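Ticket 2479: heating drops out at the far end of the house
Opened by: Lilibeth Salazar
Status: still open, sort of

Hi again, it's me. You asked me to keep a running log in one place instead of calling every time a radiator goes cold, so I'm typing it all in here and you can skip whatever you already know.

The setup is the same as when Shiferaw put it in last September: one boiler in the utility room, the Potton controller on the wall next to it, and a single loop that goes all the way down the house and back. The two bedrooms at the far end are the trouble. They heat up fine first thing, and then by lunch the radiators are barely warm while the kitchen is roasting (I had the back door open in my socks, that's how roasting).

First try. I bled everything, starting nearest the boiler. Got a good long hiss out of the hallway one and a bit of black water on my rug. Pressure dropped, I topped it up, and the far bedrooms were great for one evening. Then cold again.

Second try. Capucine Tessier from your Wendham office walked me through the balancing over the phone, which was very nice of her! I turned down the lockshield valves in the kitchen and hall and left the bedroom ones wide open. It helped, but not enough. 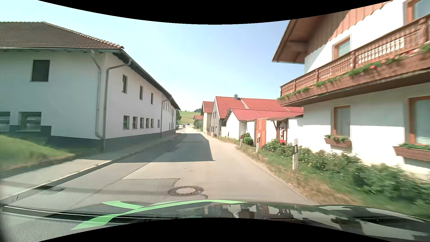

Third try was the pump. I moved it from speed 1 up to speed 3 and it hums now, loud enough to hear from the couch, but the end radiators do get warmer. My question is whether it's simply too much pipe for one small pump. The white house is a long one, with that whole side running off down the road, and every foot of it has to be fed from the same loop. My cousin in Plavstead has the same boiler and no trouble at all, but her place is a little square thing.

27 December 2021, newest entry. Controller showed error 239 at breakfast. I held the reset button for 30 seconds like the booklet says and it cleared, then came back after lunch. The booklet lists 239 as "return temp" and that's all it says. Return pipe felt lukewarm to my hand, flow pipe was too hot to hold.

Things I haven't touched: the filter (I can't get the cap off and I'm scared of forcing it) and the bypass valve, which Capucine told me to leave alone.

Could somebody bring a bigger wrench and look at that filter? Mornings are best, and please use the side door, the front one sticks.

Lilibeth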